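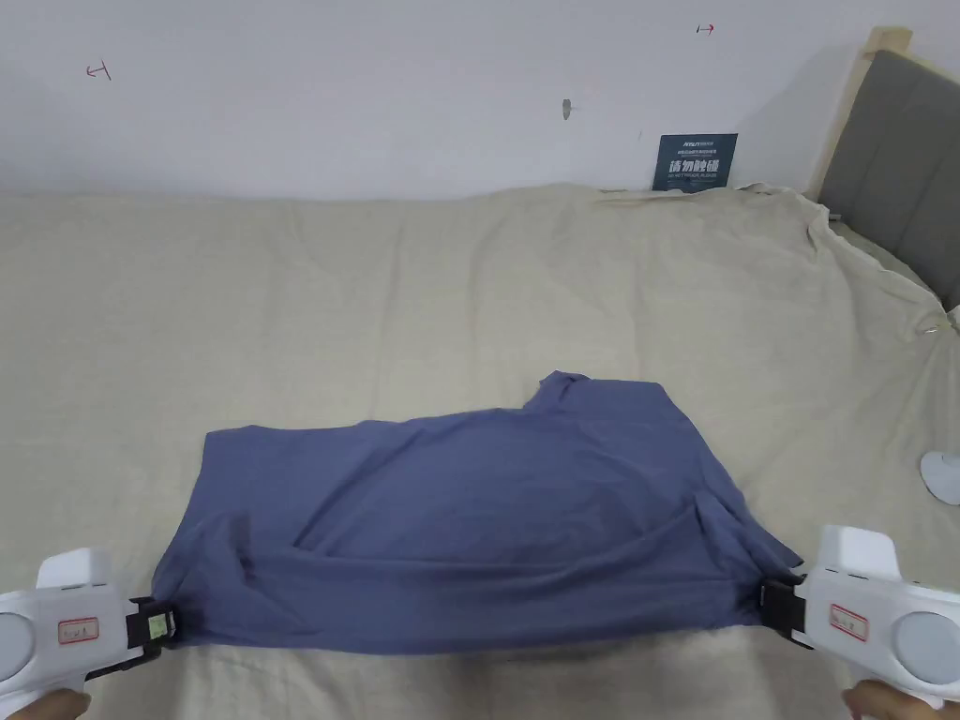 4. Fitting, Checking and Care of the Lukala Hand-Held Gripper Pair

This section applies to the left and right grippers of the Lukala set. Work is to be carried out by a trained operator. Questions concerning this section should be addressed to Aurel Ilie, Sarantis workshop, Brirham.

4.1 Before use

1. Switch off both grippers and place them on a clean, level surface with the jaws facing away from the operator.
2. Confirm that the label on each housing is present. Write the unit number on the label by hand if it has faded.
3. Check each black jaw for cracks, lint and loose threads. Remove lint with the soft brush supplied.
4. Squeeze and release each handle slowly. The jaw must close fully and return without sticking.
5. Check that the round gray disc on the outer face of each housing is seated evenly. Do not press on the disc or use it as a grip.

CAUTION: Keep fingers clear of the jaws while the handle is being squeezed.

4.2 Jaw zero setting

1. Switch on the left gripper and wait for the status tone.
2. Close the jaw with nothing between the tips and hold it closed until the tone sounds again.
3. Open the jaw fully and hold for 2 seconds.
4. Repeat with the right gripper.
5. Record both readings in the Lelia log. A closed reading above 64 indicates a worn tip or trapped fiber. Clean the tips and repeat the setting before replacing any part.

4.3 Fabric hold check

The hold check is performed with a plain cotton T-shirt on a bed or other soft, flat surface covered by a sheet.

1. Lay the shirt on the sheet with the bottom hem toward the operator and the collar pointing away. The shirt need not be smoothed out.
2. Take one gripper in each hand. Clamp the lower left corner of the shirt in the left jaw and the lower right corner in the right jaw.
3. Move the grippers apart until the hem is taut. Keep both at the same height.
4. Hold the position until the tone sounds. Neither corner may slip.
5. Lower the hem before opening the jaws.

NOTE: Slight bunching of the fabric at the jaw is acceptable. Take care that the sheet is not clamped together with the shirt.

4.4 Routine care

Wipe the white housings with a dry cloth at the end of each shift. Do not use solvents near the labels. Inspect the jaw tips every 500 closures and replace them as a pair at 4,000 closures, or sooner if the hold check fails twice in succession. After any replacement, repeat 4.2 and 4.3 in full.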